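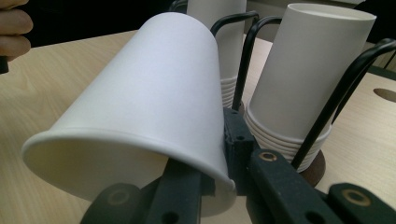 Notes, club cricket scoring session, Dunmont pavilion

Slide 1. Introduce self and Lorna Morrison (second scorer). Running time 4 minutes per section.

Slide 2. Two scorers, one book each. Check totals at the end of every over. Do not wait for the wicket.

Slide 3. Byes and leg byes go to the team total, not to the batter or against the bowler. Wides and no-balls count against the bowler. Pause for questions.

Slide 4. Worked case: Jardine v. Badarano, two innings a side. Match aggregate 508. The books differed by 3 runs. Error traced to a wide entered as a bye, plus two leg byes missed.

Slide 5. Acknowledge every umpire signal. Hand over to Niall Yule for the software part.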